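Home | Town | Living | Couples | Events | Search

Mernach couples class asks spouses to argue about the dishwasher, on purpose

MERNACH. A free evening class for married couples opened in May with 92 people in folding chairs, most of whom told the sign-up desk that their marriage was fine and that they had come for the other one's sake.

The class is called Tiladum, a word the organizers made up and have since stopped trying to explain. It runs for 6 weeks in the old library hall and has a single rule, printed on the door: each couple must bring a disagreement small enough to fit in a kitchen.
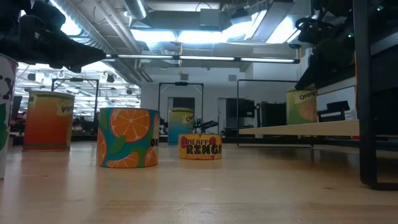
Large disagreements are sent home. On opening night one pair arrived with the question of whether to move to Pasberg to be near his mother, and were politely asked to come back with something about towels. They returned the next week with towels. It took them most of an hour, and his mother came up anyway.

Organizers say the idea came from a similar evening in Lagos that one of the founding couples attended while visiting family. There, they said, husbands and wives took turns stating the other's side of a household quarrel until the other agreed it had been stated fairly. The Mernach version is the same, with a kitchen timer.

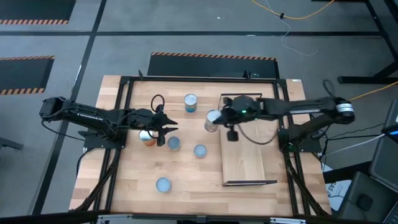 Turns last 2 minutes. That is a long time to speak generously about somebody else's way of loading a dishwasher, and several participants ran dry well before the bell. A man married for more than thirty years described his wife's position on forks as "forks up, I guess," and then looked at the ceiling until time was called. She rated this his best work in a decade.

The class costs the town nearly $900, mostly for the hall and the coffee. The council approved it without debate, having just spent its whole evening on parking.
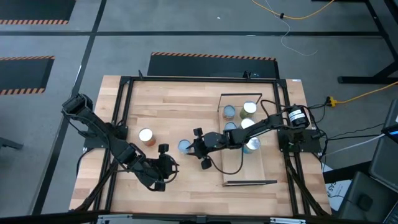
Results so far are modest, and the organizers seem happy to keep them that way. Couples fill out a card at the end of each session saying whether the matter is settled, resting, or worse. "Resting" leads by a wide margin. One card had "settled" in blue ink and "worse" in black, in different handwriting.

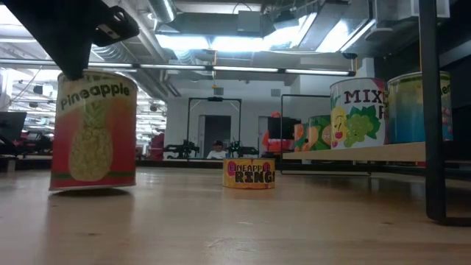

Next week's topic is groceries, which drew the longest waiting list of the series. Couples have been told to bring a receipt and no witnesses. The practice question on the handout concerns one spouse who is sent out for pineapple and must choose between the tall can and the short can of rings, having been told only "the usual." Sign-up closes at noon the day before, and both spouses have to sign.

Shares: 41 | Comments: 4

COMMENTS

forksdown: We went to the first one. Still resting.

Porchlight22: My husband read this out loud to me and left out the part about the towels. I found it on my own, thank you.

maple_and_main: Is there child care? Asking for both of us, we agreed on that much.

oldhallregular: The coffee is better than they let on. Get there early, the chairs by the door wobble.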